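Hukico Two-Arm Sorting Bench
Bench-top cell for light pick-and-place work

Hi, and thanks for stopping by! I put this page together for people who are trying to plan a bench purchase and want plain numbers and plain talk before they fill in a quote form. I've set up a lot of these now, and the questions I get are nearly always about room, cables and what ends up on the invoice, so that's mostly what you'll find below.

The bench comes with two arms, a white work surface, walls on the back and both sides, and a base bay for each arm along the front. People buy it for sorting, for packing trials, and for those fiddly clear-the-table jobs where one arm always seems to be in the wrong place. Bottles are the job I get asked about most (I think everybody has a bag of them handy).

What it costs

The standard bench is $2,712 a month on the lease plan. That covers both arms, both grippers, the table and the walls. Delivery is a flat $600. Setup and a first training session are another $600, and you can skip that one if you've already run one of our benches, but please don't skip it if you haven't! I've had to talk people through first-day problems over the phone and it takes far longer than doing it in person.

Spare gripper fingers, bins and props are on you. Put a little aside for those in the first year. Fingers wear, bins crack, and props walk off to other rooms.

Room and power

Measure the table space, then go measure the door. The bench ships assembled and I've stood in more than one hallway with a bench on its side and a customer holding the door frame. Leave yourself enough space at the front to get at the base bays with both hands. You'll want to sit down there sooner or later, and crouching gets old fast.

Power strips aren't included. We used to throw in one from Traker, but customers kept swapping it for whatever their building wanted, so now you pick your own.
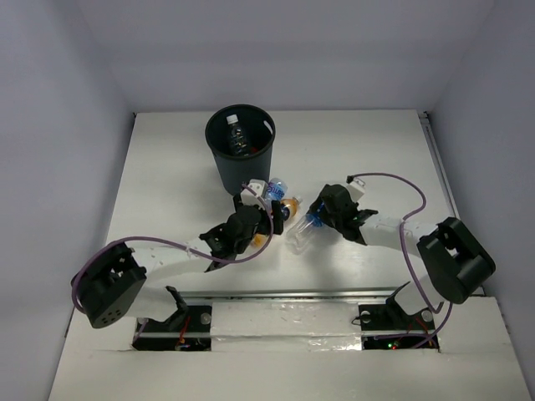 Two-arm bench on a bottle job, bin toward the back of the table.

Cables deserve a paragraph of their own. The purple ones run on the outside of the arms, with slack left for the joints to bend, and I like them that way: I can see a bad loop from across the room, and I can swap a cable without taking a link off. The trade-off is that you have to look at them. Check the slack any time you change the reach of a job, and don't pull it tight because it looks neater. If you lease, cable swaps are covered. If you buy outright, order a spare set with the bench and save yourself a second shipping charge.

Now, props. Bring your own stuff! Clear plastic with shiny spots is a very different pick from a labeled bottle with something in it, and a tidy set of matching samples won't tell you much about your real line. I tell everyone to collect 40 pieces from their own floor before the training session, mixed sizes, caps on and caps off, whatever actually comes down the chute. A round bin with a wide top is a good start. Don't spend money on a fancy one until you know how high your arms need to lift.

Add-ons

Westex side cover kit: closes off the base bays. Nice if visitors come through.
Michiels finger set: softer grip for thin plastic. I'd get these for bottle work.
Extra bin mount: holds a bin in one spot so it can't creep during long runs.
Second training session: same price as the first one.

Lead time

Benches ordered before the end of May go out with the summer batch. After that you're in the fall batch, and I can't move people up, so please don't ask me to (okay, you can ask). The finger sets and cover kits are on the shelf and ship on their own whenever you like.

To get a quote, send me your door width, your table height if you have a preference, and a few lines on what you'll be picking. Lease or purchase, either is fine, just say which one so I send the right form.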